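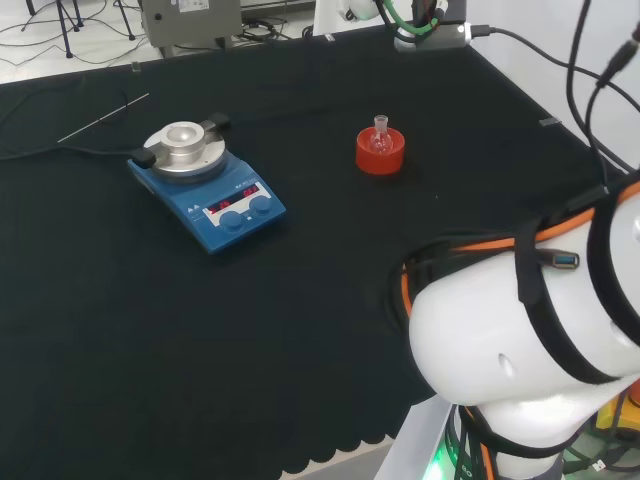
Grullel G2 Adaptive Gripper

Parallel two-finger gripper for small lab arms
In stock, ships with mounting plate, cable and one set of fingertips

I run the bench testing for this shop, so I get first go at pretty much everything we list, and the G2 has been on my wrist plate (well, the arm's) longer than any other gripper this year. Most of what we sell goes to chemistry labs that want an arm to move glass from one spot to another without breaking it, so that's what I test for. Round-bottom flasks, vials, a hotplate, a ring stand. If a gripper can pick a small flask out of its ring by the neck and set it down in a heating block, I'm happy to sell it.

What I liked

The fingers close slowly when you ask them to. Sounds like nothing, but the Brenach we carried before had two speeds, off and nutcracker, and I swept up a lot of glass that month! On the G2 you set the closing force in the software and it stays where you put it, even after a power cycle.

The soft tips are great on flask necks. They have a shallow V cut into them, so a neck that's a bit off center slides into place as the fingers close. I ran 3000 grasps on one set and the rubber was scuffed along the V but still held fine. Spare tips come in pairs and swap with one hex screw each.

It's also slim from the side, and that matters more than I expected. With two arms sharing a table, the wide grippers keep asking for the same bit of air.

What I didn't like so much

The cable. It leaves the body at a right angle and it's stiff, so plan your strapping before you bolt everything down. Leave a generous loop at every joint, run the arm through its full range by hand, and only then tighten the straps. I did it the other way round first and pulled the USB plug out at the elbow (my fault, but still).

The hard tips in the accessory kit are no good on glass. Get them if you're handling metal blocks or racks, otherwise save your money.

And the setup guide is thin. Zuweira Agbeko on our support desk wrote a better one, and we put a printed copy in every box.

How it compares

Brenach: stronger, cheaper, much wider body. Fine for bottles and boxes, and I still use one for lifting racks.

Machala: a lovely gripper with a real force sensor in each finger, and priced like it. If you're doing anything where you need to log contact force, buy that one and skip this page.

Grullel G2: sits in between. For everyday glassware it's the one I'd pick.

Specs

Opening: 40 mm
Fingers: 2
Connection: USB
Soft tips: included
Hard tips: sold separately
Warranty: 18 months

Questions we get a lot

Will it fit my arm? The plate fits most small arms. Send us the bolt pattern if you're not sure and Zuweira will check it against the drawing.

Can I run two from one computer? Yes, give each one its own name in the settings first. Plug them in one at a time while you do it.

Can it grab something hot? I wouldn't. The tips are only rubber, and the manual says room-temperature objects only.

Do you take returns? Yes, as long as the fingers haven't been drilled. Keep the foam insert, please, it makes the trip back a lot safer.

Serpil Soylu, bench testing
Page updated 24 Jan 2019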